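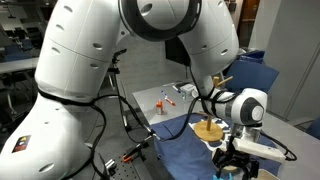

Figura 3. Estação de trabalho com braço articulado.

Yulan Tang objetou, ainda na primeira rodada de comentários a este texto, que contar detenções mede o zelo de quem preenche o formulário, e pouco mais. A objeção procede em parte, e a parte em que procede ocupa esta seção.

4.2 O recolher obrigatório como dado administrativo

O município de Verkulport manteve o recolher obrigatório noturno por 60 noites, a partir de março. Nesse período, os registros da polícia local somam 1.343 abordagens, das quais 74 terminaram em detenção. O boletim oficial apresentou o segundo número como prova de firmeza e o primeiro como prova de moderação, o que é um uso econômico da aritmética.

A distribuição geográfica é menos lisonjeira. No bairro de Brusoren, onde a iluminação pública depende do humor do transformador, concentra-se a maior parte das abordagens. Na zona portuária, que motivou o decreto, os registros rareiam depois das 23h, horário que coincide com a troca de turno. Não dispomos de elementos para afirmar que uma coisa explica a outra — os livros de serviço do porto nos foram entregues sem as páginas correspondentes.

Convém distinguir, portanto, três tipos de ocorrência que o formulário reúne sob o código único de "averiguação": a abordagem com suspeita declarada, a abordagem de rotina e a conversa com conhecidos. Esta última aparece com frequência notável nas noites de chuva, quase sempre sob a marquise da mesma padaria.

Quanto à percepção dos moradores, o questionário Naltico foi distribuído em 3.000 domicílios. As respostas à pergunta sobre a presença policial dividem-se entre "insuficiente" e "excessiva", às vezes na mesma casa e, em alguns casos, na mesma caligrafia. Optamos por manter essas respostas na amostra, codificadas como válidas. A exclusão, testada em separado, altera pouco os coeficientes e melhora muito a aparência da tabela, motivo pelo qual desconfiamos dela.

O modelo de Zhong, aplicado na seção seguinte, supõe que o patrulhamento seja constante ao longo da noite. Mantivemos a hipótese por falta de dados melhores e retomamos o problema no apêndice.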